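Home | Visits | Notes | Archive | Contact

Skjelbred open day: the sorting hall

Sat 30 July

I took the early bus out to Skjelbred and got there before the gates opened. They lift and clean old stone and iron finds for museums, and since April part of the sorting has been done by gripper arms. Hedvig Boström, who runs the hall, walked 13 of us round.

Before the change, two people stood at the belt all day turning lumps over by hand. Iñaki Prieto did it for years and his wrists show it. He now works at a screen next to the hall, where each new grip is tried in simulation first. Odd shapes are the trouble. A crate holds up to 734 pieces and no two sit the same way in the fingers.

Pay stayed the same, he told us, but the day is quieter and he misses the talk at the belt. The late shift has gone. Two people moved to packing and one left for Prinell.

I asked what happens when the arm can't decide. It stops and a light comes on, and someone walks over. Hedvig would like fewer walks.
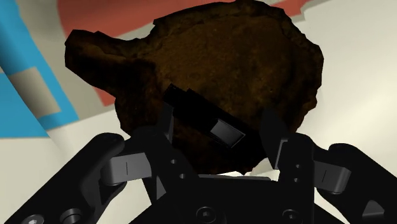

Lunch was soup in the canteen, and the bus back goes at ten past, so leave the hall in good time.

Filed under: Workplaces, Days out

Comments

Marit: Did they say if they are hiring for the screen jobs?

Owen P: We had the same at Dodico. The light comes on a lot in the first year.

Tess: Is there parking?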